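How I Compare Two Grippers Without Fooling Myself

So you have one arm, two grippers and a strong opinion about which one is better. I had the same thing last October, and my opinion was wrong, which cost me a Sunday and a fair bit of pride. I'd been testing a suction gripper (the Caron) against a finger gripper (the Mala), and every time I liked one of them a little more, I quietly gave it the easier picks. I didn't even notice until I watched my own recordings back!

What follows is the routine I use now. It's slow the first time and pretty quick after that. You'll need an arm that's already running, a bin, a bag of odds and ends, a fixed camera and a spreadsheet. I keep mine in a project folder called Silwood, and if I mention that name later, that's all it is.

Step 1: Pin everything down

Clamp the bin. I mean it, clamp it at more than one corner. I spent most of a morning chasing a calibration error in the Mala that was really just the bin creeping along the table every time a finger bumped the wall. Then put tape on the tabletop so you can find your spot again if something does get knocked.

Do your cables now too. Run the arm through its longest reach at low speed and watch the loop. If it tugs, give it more slack before you go any further.

Step 2: Pick items that annoy both grippers

It's tempting to fill the bin with nice boxes. Don't! Suction loves a flat box and you'll learn nothing. I want something small and shiny, something in clear plastic, something round, and a couple of plain blocks so each gripper gets a few easy wins. Clear packages are my favorite because they mess with the camera as much as with the fingers.

Write the list down and stick to it. I swapped one item halfway through my first comparison (it had split) and had to throw out 62 picks.

Step 3: Scatter, then leave it alone

Tip the items in from a cup, take a still from the fixed camera, and keep your hands out. No nudging. If something lands against the wall, it stays against the wall, and you'll find out a lot about how wide your gripper is.

Save that still with the run number. When you switch grippers you'll lay the items out again to match it, so both get the same mess. I overlay the old still on the live view at half strength and shuffle things until they line up. Close is good enough.

Step 4: Do a slow approach first

Before you let it run at full speed, send the gripper down to one item at a crawl with the pendant within reach. You're looking for where the fingertip ends up compared with where the controller thinks it is, and whether any of the linkage is going to hit the bin wall on the way. On a shiny metal bin, watch the reflections as well, as my depth camera used to see a second gripper in the back wall and got very confused about it.

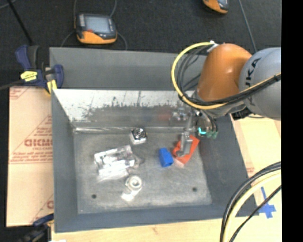
Step 5: Run the picks and log the misses properly

I do eight layouts per gripper. For each pick I write down the item, whether it was lifted, whether it made it to the drop spot, and one or two words about what went wrong. "Slipped" and "never touched it" are very different problems, and a plain yes/no column hides that. The Sarnard script I use for logging spits out a file per run, and I've ended up with 1843 rows in there (most of them boring, which is fine).

Step 6: Switch grippers and don't change anything else

Same speed, same lights, same camera settings. Redo the tool offset, do the slow approach from Step 4 again, then match your first saved still and go.

When you're done, sort the log by item before you look at the totals. My two grippers had nearly the same overall score, but the Caron was hopeless on the round stuff and the Mala kept squashing the plastic. I kept the Mala on and bought softer fingertips for it.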